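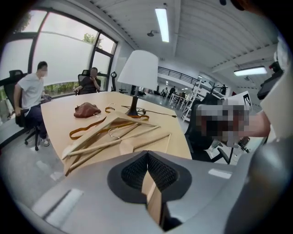
Wooden hangers on a light wooden table, with straps still threaded through the pile.

Sorting and Restoring Wooden Clothes Hangers

Wooden hangers last for decades if the hooks stay tight and the finish stays smooth. Most are thrown out for faults that take a few minutes to fix. The steps below cover untangling, inspection, cleaning, tightening and storage. They apply to solid hangers with a screw-in or swivel hook. Padded hangers and hangers with a riveted hook need different treatment.

What you need
Soft cloths, two per batch
Mild dish soap
Sandpaper, 180 and 240 grit
Paste wax or a clear water-based finish
Wood glue and toothpicks
Pliers with taped jaws

Step 1. Untangle
Spread the hangers on a flat surface. Take hold of a hanger by the arm, turn the hook until it lies flat with the bar, and slide the hanger out sideways. Do not lift by the hook. Pulling upward drags the neighboring hooks along and leaves dents in the soft wood near the neck. Free any straps or ties before moving the hangers they pass through.

Step 2. Sort
Make separate stacks for suit hangers (wide, curved shoulders), shirt hangers (flat, narrow) and trouser hangers (bar only, or clamp). Within each stack, set aside anything with a crack, a loose hook or a missing bar. A hairline crack along the grain can be glued. A crack across the neck cannot be made safe, and the hanger should be discarded. Keep its hook and bar for parts.

Step 3. Clean
Wipe with a damp cloth and a drop of soap, then with a second cloth and plain water. Do not soak. Stand the hangers apart overnight before sanding or waxing – damp wood clogs the paper and turns wax cloudy.

Step 4. Smooth
Run a piece of old nylon stocking along the shoulders and the bar. Wherever it catches, a knit will catch too. Sand those spots with 180 grit, then 240, always with the grain. Unfinished hangers can be sanded all over. On varnished hangers, sand only the rough spot and touch it up.

Step 5. Tighten the hook
Unscrew the hook by hand. If the hole is worn, dip a toothpick in wood glue, push it in, snap it off flush and leave it for 5 hours. Screw the hook back in with the pliers until it stops, then back it off to line up with the shoulders. Swivel hooks should turn with light finger pressure and not wobble.

Step 6. Wax
Apply a thin coat of paste wax, wait until it hazes, and buff hard. Excess wax marks light fabrics. Hang a white cotton rag over each shoulder for a day before using the hanger for clothes.

Storage
Store spare hangers on a rail, all hooks facing the same way. If they must go in a box, alternate the hooks left and right and tie them in bundles of 3.

Note on large batches
Nadja Lanz used this sequence for the wardrobe store at Perkside, where 484 hangers were processed in September. Her one change was to do Step 5 before Step 4, so that glue residue was sanded off in the same pass. Either order works on unfinished wood. For varnished hangers, keep the order given above.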